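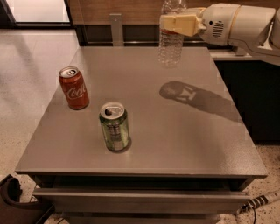

Sunday, June 20, 2021

Every summer I tell myself I'm going to get the drinks sorted out before the hot weather comes, and every summer I end up standing at the fridge with the door open, moving a jar of pickles from one shelf to another to make room for a can of Coke. This year I finally did something about it, and I'm so pleased with myself that you're all going to have to hear the whole story!

It started with the drinks living in too many places. There were sodas behind the milk, sodas in the garage, and water bottles rolling around the back of the car (I'm not proud of that one). When people came over they had to ask, and then I had to go and look, and by the time I got back with something cold the conversation had moved on without me.

So now we have a drinks spot. It's a plain gray cabinet with a drawer in the front, set near the window, and the top is flat and low enough for the kids to reach. I found it secondhand through Ubaldo Tedesco, who was clearing out his office over on Plolov Street and wanted it gone by the weekend. He'd have given it to me for nothing, but I baked him a lemon cake anyway — a good one, with the glaze — and we both came away happy.

The rule is simple. Cola on one side, the green cans beside it, and water toward the back. I know a lot of people would put the water in front, and my sister has told me so twice, but in our house the water drinkers are the patient ones and the soda drinkers are not. A few of each go out at a time and the rest stay cold. I tried putting everything out at once in the beginning and we had a lot of warm soda by suppertime, and nobody wants that in June.

The drawer has turned out to be my favorite part. I keep straws in there, and the bottle opener, and a marker for putting names on bottles. Six cousins in one house will leave you with a great many half-finished waters if you don't write on them, and I got tired of pouring them on the tomatoes.

One thing I still haven't settled is the wet rings. The matte top is lovely to look at but I do fuss over it, and I've been going back and forth between cork coasters and a tray. A tray would be easier to carry outside. Coasters would look nicer. If you have a feeling about it either way, leave me a comment, and I'll try to make up my mind before the August crowd gets here.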